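Flerari Robotics Club: Questions We Keep Getting

What is the club, exactly?
A student club that meets on Wednesday evenings and tries to get a robot arm to do laundry chores. The club project is called Wasteck, for reasons that predate everyone now in it. We do not build arms from scratch. We use one that already exists and argue with its software.

Will my kid come home knowing how to build a robot?
Probably not, and be wary of any club that says so. A student who sticks with it will learn to log a test run, read someone else's code and fix a cable. Some learn more than that. A few mostly learn that they would like to do something else, and they leave around midterms.

Does the robot learn by itself?
No. People say "the robot learned to do it" and the phrase hides a lot of evenings. A student drives the arm by hand through the task, over and over, and those runs are saved. A program is then trained to copy them. For the clip task we have 600 saved runs. We threw out 62 of them, mostly because the driver gave up halfway or forgot to start the recording on time.

So does it work?
Depends on who you ask and how they score it. In the last test block we made 201 attempts and the club's first write-up called the result "promising." I asked for that word to be taken out. A run had been marked as a success if the gripper touched the right clip, and touching a clip is a long way from hanging up anything. We now score the whole task or nothing. The new numbers will go on this page when there are enough of them to mean something, and they will be lower.

Why clips? That sounds easy.
It sounds easy to people with hands. A clip on a loop turns and swings when you nudge it, and shiny metal jaws are not a cooperative thing for a small camera to find. Then there is the knitwear, which changes shape every time it is handled. The fingers have to get close to all of this without much room between one clip and the next.

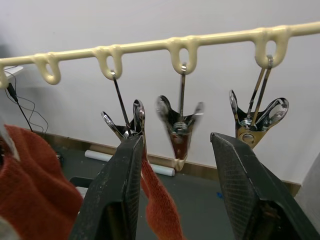 Xuelian Dai objects to how this page talks about the task. Her view is that hanging clips are a fair test and a better one than stacking blocks, and that if we only publish the scores we feel sour about, new members will assume the whole thing is a waste of a semester. She also thinks the touch score should stay on the page next to the strict one, because it shows where a run went wrong.

I've agreed to the second part. Both scores will be listed, with the strict one first.

Do you enter competitions?
One, the Yuen student meet in October. It is a decent day out. I would not read much into the placings – each team picks its own task and sets up its own table, so you are comparing a sock with a chess piece. Last time we came in sixth out of 6 and still had the longest line at our table.

What does Fatodness mean?
It is the name of our control program. It was a typo in a file name and now too many scripts depend on it.

Do I need to know how to code?
Not to join. You will need some by the second month, or you'll end up driving the arm every week while other people make the decisions. If that happens, complain. It has happened before.

Can I bring my own idea?
Yes, with a page of notes saying what would count as failure. Most ideas get stuck on that page. "It sort of works" – which we hear a lot – doesn't get you time on the arm.

How do I sign up?
Turn up on a Wednesday at 6 p.m. and watch one full session before you put your name down. Expect long stretches where the arm isn't moving.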